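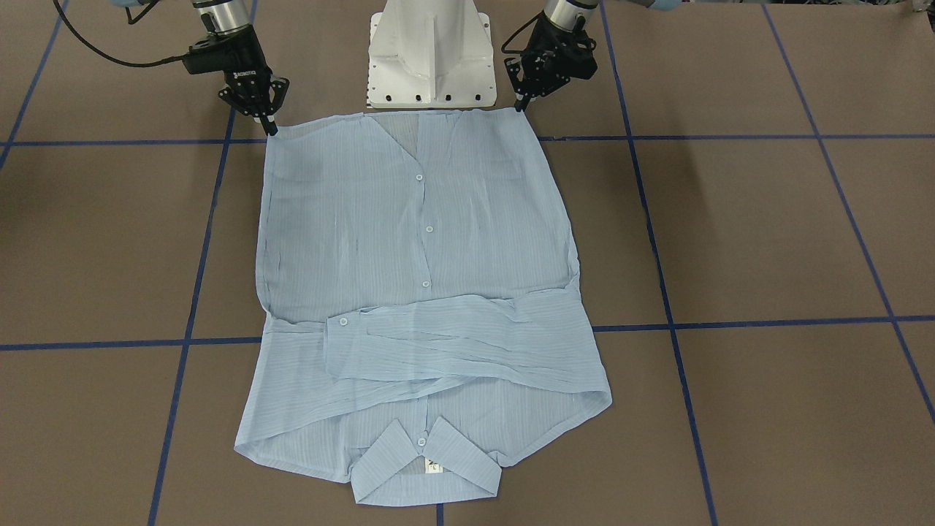 Search this site Search

Sonbridge Football Club – head injury program
Progress report to the Loder Fund, November 2025

We have spent most of the first grant on sideline tests, and I am not yet convinced they change much. All 169 registered players took a baseline test before the season. Seven have since been pulled from matches with a suspected concussion. Coaches made the call in every case, and the tablet test came later.
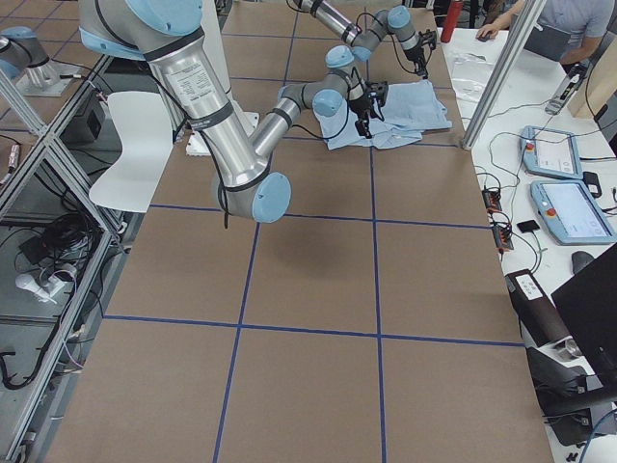

Elli Suominen disagrees, and told the board that a baseline is worth having even if it only backs up a coach who is being shouted at by parents. Fair enough. I would still like to see that in the numbers.

The Sellov mouthguard sensors are another matter. Two alerts in the Peltonen match came from guards sitting in a kit bag.

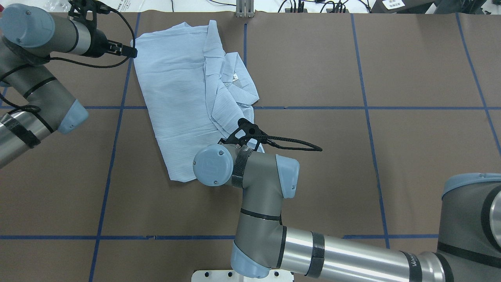
We paid $2,000 for the set and another $400 for the software, and I would hold off on renewing until Sellov explains those readings – in writing, please.

We use cookies to improve your visit. Accept Manage settings
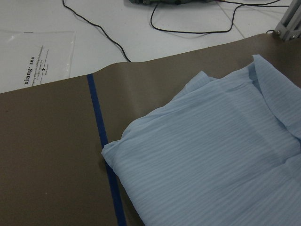
2 min read

Return-to-play checks are going better. No player has come back without a signed form. The spring request will cover training for referees and no new devices.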